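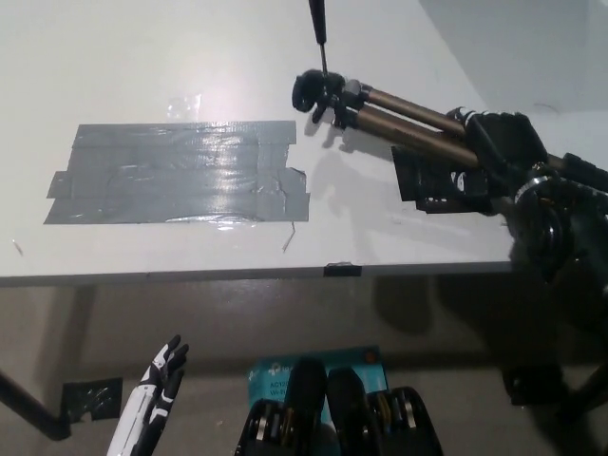
모딕스, 덕트 테이프 시험 기준 개정… 겹침 시공 항목 신설

2018.1.18.(1/18/18)

점착 제품 시험 업체 모딕스(Modix)가 포장·보수용 덕트 테이프의 사내 시험 기준을 개정했다. 개정 기준은 신규 접수 시료부터 적용되며, 이미 접수된 시료는 종전 기준에 따라 시험을 마친다.

가장 큰 변경은 겹침 시공 항목의 신설이다. 종전 기준은 한 겹으로 부착한 시편의 180도 박리 강도와 유지력만을 측정했다. 개정 기준에서는 테이프를 여러 줄로 겹쳐 붙인 시편을 별도로 제작해 겹침부의 층간 박리, 가장자리 들뜸, 기포 잔류 여부를 판정한다. 시편 제작 시 겹침 폭은 줄마다 동일하게 유지해야 하고, 절단면이 찢어진 시편은 측정에서 제외한다.

모딕스에 따르면 이번 개정은 지난 11월 밴소프(Vavthorpe) 시험동에서 진행한 예비 시험 결과를 반영한 것이다. 예비 시험에는 시편 106개가 사용됐다. 한 겹 시편에서는 제품 간 편차가 작았으나, 겹침 시편에서는 지지체 표면의 폴리에틸렌 코팅 상태에 따라 층간 접착력이 크게 갈렸다. 피착재에 대한 접착력이 높은 제품이 자기 배면에 대해서는 낮은 값을 보인 경우도 있었다.

덕트 테이프는 통상 폴리에틸렌 필름과 직물 보강층, 고무계 점착제로 구성된다. 겹쳐 붙일 때 윗줄의 점착제는 피착재가 아니라 아랫줄의 필름 배면에 닿는다. 배면은 롤에서 쉽게 풀리도록 표면 에너지가 낮게 설계되는 경우가 많아, 피착재 기준의 수치만으로는 겹침부의 성능을 추정하기 어렵다.

전처리 조건도 조정됐다. 시편은 부착 후 표준 온습도에서 24시간 정치한 뒤 측정한다. 종전에는 정치 시간이 제품군별로 달라 결과를 직접 비교할 수 없었다. 압착은 고무 롤러 왕복으로 통일하며, 손으로 문질러 압착한 시편은 인정하지 않는다. 피착재 세척 용제와 건조 방법은 종전과 같다.

제거 후 잔사 평가는 4개 등급으로 구분한다. 1등급은 육안으로 확인되는 잔사가 없는 상태, 2등급은 가장자리에 한정된 잔사, 3등급은 부착면 일부에 남은 점착제, 4등급은 점착제 또는 보강 섬유가 부착면 전반에 남은 상태다. 백색이나 광택이 있는 피착재에서는 반사광 때문에 투명한 잔사를 놓치기 쉬워, 조명 각도를 바꾸어 두 차례 관찰하도록 했다.

시험 성적서 양식도 일부 바뀐다. 박리 강도는 평균값과 함께 최솟값을 기재하고, 층간 파괴와 계면 파괴를 구분해 표기한다. 겹침 시편의 결과는 한 겹 시편의 결과와 다른 표에 싣는다. 종전 양식으로 발행된 성적서의 효력에는 변동이 없다.

하틀리(Hartley) 접수처와 클럴리(Clurley) 접수처는 동일한 기준을 적용한다. 다만 고온 유지력 시험은 항온 설비가 있는 하틀리에서만 수행하며, 클럴리에 접수된 해당 시료는 하틀리로 이송된다. 이송 기간은 시험 소요 기간에 포함되지 않는다.

의뢰자는 한 품목당 동일 제조 단위의 미개봉 롤을 제출해야 한다. 제조 단위가 표시되지 않은 제품은 참고 시험으로만 접수한다. 개정 기준 전문은 접수처에서 열람할 수 있고, 기존 의뢰처에는 변경 항목을 정리한 대조표가 별도로 발송된다.

모딕스는 마스킹 테이프와 알루미늄박 테이프의 기준에도 겹침 항목을 추가할지 검토하고 있다. 적용 시기는 정해지지 않았다.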